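**Stainless utensil stand: worth keeping, or back to a jar?**

Posted by Tatiana Kratochvíl

I've got one of those stainless stands with a round base, a tall pole and a ring of hooks up top. I paid 36 dollars for it and I love the look, but every time I hang something up the whole thing wants to wander across the bench.

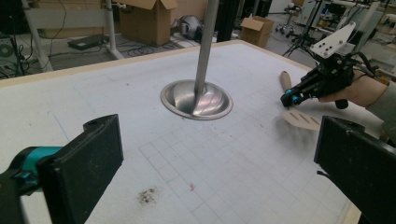
It's also a bit of a fingerprint magnet. Has anyone got theirs to stay put? I'd rather not glue it down, we're renting.

**Štefánia Polák**

Keep it! Mine drove me batty for the first 7 days and then I sorted it. Two things helped: a bit of grippy drawer liner cut to the size of the base, and hanging stuff opposite each other so it doesn't get top-heavy on one side.

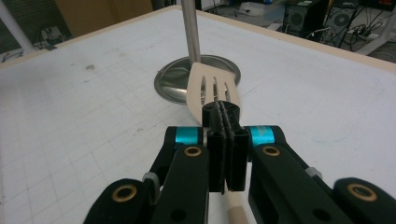 Start with the light stuff and save the ladle for last. Plastic is much kinder to these stands than steel, and a slotted turner like the cream one is a good first thing to hang, as long as the handle has a decent hole in it. If the hole's too small, a loop of kitchen string does the job (mine are all on string now, looks a bit rustic, oh well).
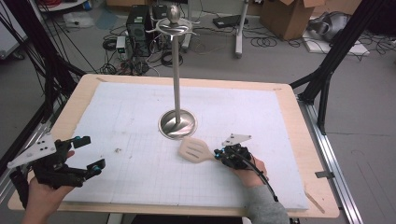
For the fingerprints, a dab of vinegar on a soft cloth, then buff it dry.

**Gramen**

jar. never looked back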